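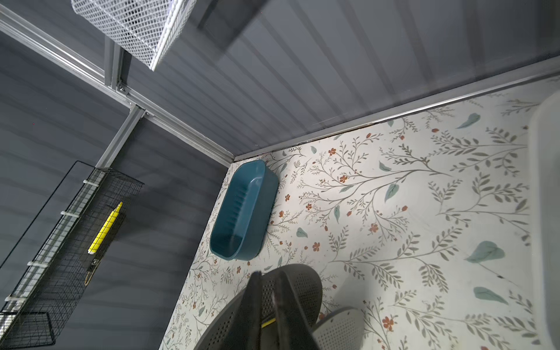

Keeping a Sourdough Starter Alive When You Bake Rarely

A starter does not need to be fed every day. If you bake only once or twice in a month, keep it in the fridge and feed it every 7 days. When I forgot mine for much longer, it had gray liquid on the top and a sharp smell, but it came back after three feedings.

Before you put the jar in the fridge, feed the starter and leave it on the counter for one hour. Make it a little thicker than usual, so it will eat the flour more slowly. The lid should sit loosely, as gas must be able to go out.

Take the jar out the evening before you bake. Keep one spoon of the old starter, add 50 grams of flour and 50 grams of water, and mix until no dry flour is left. In a cold kitchen it can need 8 hours or more to rise. A rubber band around the jar shows you how high it has come.

What you remove can go into pancakes or crackers. Do not pour it in the sink – it becomes hard like glue in the pipe.

Throw the starter away if you see pink or orange color, or any mold with hair. Do not try to save the part underneath.

It is also good to have a dry reserve. Spread some active starter very thin on baking paper, let it dry completely, break it in pieces and close them in a small jar. Wojciech Cieślak wrote to me that he started his again from such pieces after moving, and the first bread was in April.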